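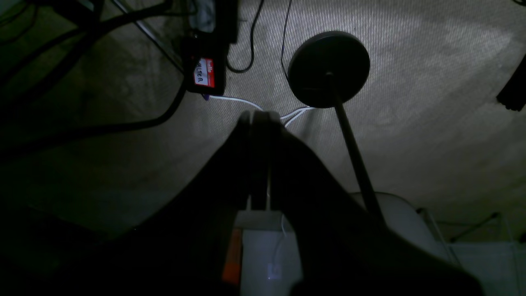 Your planner is fine. Your floor is the problem

I have now sat through three demos of Mudaliar, the task planner Clanow wants us all to adopt, and each time I came away impressed by the same thing, which was the log window. It reads beautifully. "Locate cable bundle. Approach. Grasp. Retreat." Green checks all the way down. Then I went back to our own lab and looked at the carpet.

A planner like this wants a list of objects. Somebody upstream has to supply it, and that somebody is a perception stack working from a wrist camera in bad light. White cables lying across beige carpet are one object or five, depending on the threshold you picked before lunch. Black cables in the dark half of the room are no objects at all. The pole of a floor lamp is a few pixels wide and crosses in front of the gripper, and depth estimates on thin dark poles are poor in every package I've tried. None of this reaches the log window. The planner gets its list and believes it.

Hema Gowda, who maintains our segmentation code, ran 1,136 wrist views from floor-level work through the default Clanow model in July. In 564 of them it merged a cable with something the cable was only touching. That's close to half. When I brought this up, the Clanow answer was that the planner can recover from a bad grasp by replanning. Sure. It replans over the same bad list.

I'm told the cure is more data. Vasanthi Chettiar argues this well and I respect her for it: give her 3,000 more labeled views and the merging goes away. Maybe it does, for our carpet and our lamp. I'd like to see it done in a second room before we build on it. We added 2,000 views last year for the same reason, and the number that improved was the one on our own test set.

What I'd spend the money on is duller. Make the object list carry its doubt. If the segmenter can't tell where a cable ends, say so in the message and let the planner refuse, or move the camera and look again from the other side. Nikola Papadopoulos wrote a rough version of this in a few weeks. It is slow and it stops a lot, and people who watch it complain that the robot seems timid. I'd call that an accurate report of what it knows.

The objection I take seriously is that uncertainty is a pain to plumb through. Every interface has to change, and half the downstream code was written for clean boxes. Elango Rajan has been saying so since the first design meeting and he's right about the work. He'd like to start with the grasp module only, and I'd vote for that.

Until then, please stop sending me screenshots of the log.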